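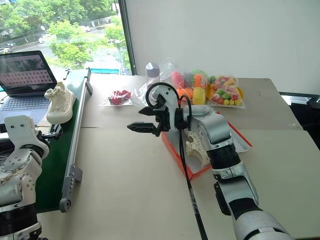 开口鞋盒，盒沿橙红，内面白色，衬件留在盒内。

分类：工作日记 ＞ 包装与归盒

2026年3月17日

上午开始处理Cendell这一款的归盒。Cendell是印花帆布鞋的内部叫法，吊牌上不写这个名字，单据上写。货从Stendetport过来，外箱完好，封箱胶带为单层，没有二次封箱的痕迹。鞋盒由Fotach供，盒身与上一批同规格，纸板克重标200，折线压得比上一批深，折角处没有爆纸。

先记盒子。上一批的问题在盖子：盖沿内折不够，扣上以后长边中段外鼓，叠放时上层盒底会压住鼓出来的那一段，放几天以后盖沿起毛。新盒的内折加宽了，用手指沿长边推一遍，中段不再弹起。短边没改，短边原来也没有毛病。盒底四角的插舌由双面改成单面，组装快一些，但单面插舌对回潮敏感，阴雨天要看一下有没有松脱。今天没有松脱的。

盒沿的橙红色印得很满，内面白。白面容易显脏，深色鞋底蹭一下就是一道。处理办法是鞋底朝外侧放，两只鞋底各贴一边盒壁时中间隔一张棉纸。这款鞋底是米白色，蹭痕不明显，棉纸还是照放，统一做法，省得换款时忘记。

再记衬件。米白色，镂空，圆角孔，网格状。孔的作用按供应方的说明是减重和透气，透气一项我没有测过，不写进规程。衬件放进盒里以后有一点转动余量，盒子一斜，衬件会跟着偏，鞋放下去时鞋尖容易顶住孔沿。试过两种顺序：

先放衬件再放鞋，鞋跟先落位，鞋尖后压下去。落位稳，但第二只鞋进去时要把第一只往外推，衬件跟着移位。

先放一只鞋，再放衬件，再放第二只。衬件被第一只鞋卡住，不再转动，第二只鞋下去比较顺。缺点是棉纸要在中间插一次，多一个动作，棉纸的折边朝哪边也要统一，折边朝上时会被第二只鞋带卷。

暂定用第一种。第二种留作大码的备用做法。大码鞋身长，盒内余量小，第一种推不动。

台面今天没有清空。靠墙一排还放着带灰盖的半透明水瓶，一袋毛绒，红橙黄绿紫都有，橙色那个圆的带脸；旁边是一袋彩色圆糖，下面垫着黄色的盘或者托盘。水瓶左边平放一只小透明袋，里面红色的东西。都不属于鞋这一条线，但都要装，排在鞋后面。浅米色台面的好处是纸屑和线头看得清，坏处是米白色的衬件和棉纸放在上面不显眼，找东西要多看一眼。考虑过铺一块深色垫子，垫子会卷边，还会带静电吸棉絮，没有铺。

台面的分区规则重写了一遍，贴在文件夹封面内侧：

靠墙一侧放待装的杂件，袋口朝里。
中间放开口的盒子，盖子不进台面，竖着插在台下的架子里。
左侧留给输送带，带边上不放纸类。

盖子不进台面这一条是上个月就有的，执行得不好。盖子翻过来很像一个浅盘，顺手就会往里面放东西，剪刀、胶带头、多余的干燥剂包，放满以后盖子扣不上才发现。今天在架子上加了两条隔条，盖子竖插，间距刚好容一个盖厚，倒不下来。隔条是拆旧抽屉得的，长度不够，接了一段，接头在下面，不刮盖沿。

关于盒子斜放。鞋盒在台上是斜着放的，长边不与台边平行。看起来不整齐，用起来合手：从左边取鞋，手腕不用再转一次。规程里原来写“盒长边平行于台沿”，这一句删掉，改为“盒位固定，角度以取放顺手为准，整批不变”。后半句重要，角度中途改了，前后两段的衬件朝向就会不一致，开盖时一眼能看出来。

称重。整盒连鞋连衬件连棉纸，取第一盒，读数537，单位克，童码。秤用前校零，空台读数为零，放盒后等读数停住再记。这个数字作为整批的参照，后面每盒不逐一称，只在手感不对时上秤。手感不对通常就是少了一张棉纸或者多了一包干燥剂，差得很小，手能感觉到的其实是盒子的重心偏了，衬件没有落到底。上秤之前先开盖看衬件，多数情况不必称。

顺便记一下秤的位置。秤原先放在台面右后角，下面是台腿，读数稳。后来为了给袋装糖腾地方挪到中间，中间是空的，手按台面读数就跳。今天挪回去了，糖往左让。

下午看鞋。

鞋从输送带过来，鞋跟朝向取鞋的一侧。取的时候看得见的就是后跟和鞋底后段，所以后跟检查放在取鞋这一步，其余部位放到盒边再看。后跟检查只看三处：后中缝是否居中，围条接头有无开胶，印花在后跟处有没有被缝线截掉明显的一块。印花是小碎花，带细叶，蓝、藏青、偏黄的金色，颜色都压得低，散点排布，裁片不对花。不对花的料子，左右脚后跟的图案必然不一样，这不算缺陷。算缺陷的是整朵花正好落在后中缝上，缝完只剩半朵，远看像污点。今天没有碰到，标准先写在前面。

带面是深绿色，有一点反光。米白鞋底放在上面，轮廓清楚，围条上的脏点也清楚，比在浅色台面上看得准。以后围条这一项一律在带上看完，不带到台面上再看。反光那一条要避开，鞋放在反光处时侧面的纹路会发白，看不出胶痕。把灯往后移了一点，反光带还在，位置变了，要再调。

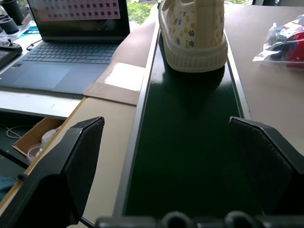
上一篇底下有留言提出，帆布鞋的后跟不该空着进盒，鞋头塞纸是常识，后跟没有支撑，叠压久了后帮会往里塌，穿的时候踩一脚就留折痕；留言建议每只后跟加一片弯成弧形的卡纸，卡在鞋垫和后帮之间，取用时抽掉即可，还问为什么只写鞋头，从头到尾没有提后跟。

没有提是因为上一款后跟有硬衬，自己立得住。Cendell的后跟捏上去软，有必要另外考虑。下午按留言的办法裁了一片试装，材料用报废的鞋盒盖，克重足够，弯弧以后会回弹，正好顶住后帮。记录如下。

卡片宽度取到围条上沿以上一指，再高就露出鞋口，扣盖时顶盖。两角剪圆，不剪圆会戳鞋里布。弯弧要顺着纸纹方向，逆着弯会折出一道硬棱，硬棱压在后中缝上，时间长了会不会留印，不清楚，先避免。印刷面朝外还是朝里试了两次，橙红色的一面贴着浅色里布，怕掉色，改成白面贴布。掉色没有实测，拿一块湿棉纸在废盖的橙红面上来回擦，棉纸上看不到颜色，干擦也看不到。即便如此仍用白面贴布，翻个面不费事。

鞋头塞纸的量也重新定了。以前写“塞满”，每次塞出来都不一样，有的把鞋面撑出一个包。现在写成一张整纸，松揉，不搓成团，推到鞋尖后退回半指。退回半指是给鞋舌下面留空，否则鞋带孔那一段会被顶高，盖子扣上以后压在鞋带上，鞋带的扁带会压出横纹。扁带的横纹熨不掉，只能换。

干燥剂每盒一包，放在衬件下面，不直接接触鞋面。衬件有孔，放在下面也通气，这算是孔的一个实际用处。包上的字朝上。有孔的地方小包会滑进去卡住，开盒的人以为没有放，所以选大一号的包，比孔大就行。

袋装件的处理放在鞋之后，写几条备忘。

毛绒类：原袋透明，袋身薄，袋口是自粘条，反复开合两次以后就不粘了。分装时只开一次，开之前先把标签写好。里面形状不一，圆的沉在下面，长的会顶住袋口，装盒前把长的横过来。挤压不会坏，但带脸的那种，脸朝袋面，不然压在别的件上，脸上的绒会倒伏，出盒以后要梳。毛绒不与纸衬件同盒，网格会在绒面上压出格子。

圆糖：红绿黄粉混装，透明袋。糖最怕的是袋底受力，拎起来的时候全部重量落在一个角上，那个角先破。下面垫盘，搬的时候连盘一起端，不拎袋。Suwannarat那边去年退回的袋子破口都在底角，同一个位置，改端盘以后没有再退。盘是黄色的，与黄色的糖近色，掉出来的黄糖在盘里不好找，收尾时把盘斜过来听一下有没有滚动声。

水瓶：单独放，不进盒。灰盖朝上直立。半透明瓶身，瓶里有没有水隔着看不准，进纸箱前拧开倒置一次再拧回去。水瓶靠近鞋盒放置这一点不理想，纸盒吸水以后插舌会松，前面已经说过单面插舌怕潮。明天往墙角再移。

小袋红色件：平放，暂不处理，规格单上没有对应行。给Stendetport的单据组发了一条询问，附了台位号。单据组下午没有回。

今天装完的鞋盒数是19，装完即贴侧标。侧标贴在短边，离盒沿留一指，不压盖线。压了盖线的侧标在第一次开盖时就撕成两半，这个错误五月以前大概还会再犯，因为旧模板的定位点没有改，打印出来的位置偏上。把模板的下移量改了，旧模板没有删，改名放进旧文件夹。

叠放。五层一垛，盖口朝同一方向。试过交错叠放，垛更稳，但侧标有一半朝里，盘点要搬开，不采用。垛底垫一层瓦楞板，不直接落地。瓦楞板的楞向与盒长边垂直，平行的话会顺着楞滑。垛与墙之间留手掌宽的缝，墙面返潮的季节尤其要留。

室内湿度表放在台下的架子上，温度读数25。湿度那一栏的指针走得慢，早晚看着是同一格，怀疑已经不准，拿去和另一只对比，另一只也是同一格。两只是同一批买的，对比的意义有限。打算用盐袋法校一次，材料有，缺一个密封盒，鞋盒不密封，不能代替。

胶带的事单独记。封盒用的圆标贴，背胶换过供应，揭下来会带走盖面的一层纸。新贴在废盖上试，贴上立刻揭，不伤；放一个小时揭，起毛；放到下班揭，带下一块白。盖面是橙红色的，露白很显眼。旧标贴还剩半卷，先用旧的，新的退给Fotach还是自己留作外箱用，没有定。外箱不怕揭坏，留作外箱用比较省事，退货要填的表比标贴本身还厚。

棉纸的裁切也出了一点问题。整刀裁的时候最下面几张会往后跑，裁出来短一条边，放进盒里盖不住鞋尖。原因是刀下垫板磨出了凹槽。把垫板翻了一面，反面平整。裁之前用两只夹子夹住远端，裁完再松。短的那几张没有扔，用来塞鞋头，尺寸正合适，省下整张的。

晚上把归盒步骤按今天的改动誊清：

在带上看后跟和围条，有问题的直接放回返修筐，不进台面。
盒内先放干燥剂，再放衬件，衬件四边压实。
鞋头塞纸，后跟插弧形卡片，白面贴布。
第一只跟先入，尖后压；垫棉纸；第二只头尾相反放入。
棉纸上口对折，折边压在第一只一侧。
扣盖，推一遍长边中段。
贴侧标，上垛。

后跟卡片今天只试装了一双，其余的都没有加。那一双放在垛的最上层，侧标角上用铅笔点了一点。计划压上同样的层数放一阵子再开，和没有加卡片的比后帮形状。比较时要同码同位置，最上层不受压，比不出东西，所以明天先把它换到最下层，再另外挑一双不加卡片的，和它并排垫底。开盒时间写在架子侧面的纸条上。

卡片若要整批用，废盖不够裁，要问Fotach有没有边角料。边角料的纸纹方向不一定，要在询问里写明，纸纹沿短边。今天没有写这封信，明早先写，再装鞋。

另：剪刀又不在原位，在盖架第二格找到。隔条间距够窄，盖子倒不下来，剪刀放得进去。那一格用硬纸条封住下半截。

标签：鞋盒 帆布鞋 衬件 归盒步骤 台面分区

本站使用Cookie保存您的字号与阅读位置。继续浏览即表示同意。［同意］［设置］

联系我们 ｜ 旧文归档 ｜ 版权所有，转载请先留言 ｜ 返回顶部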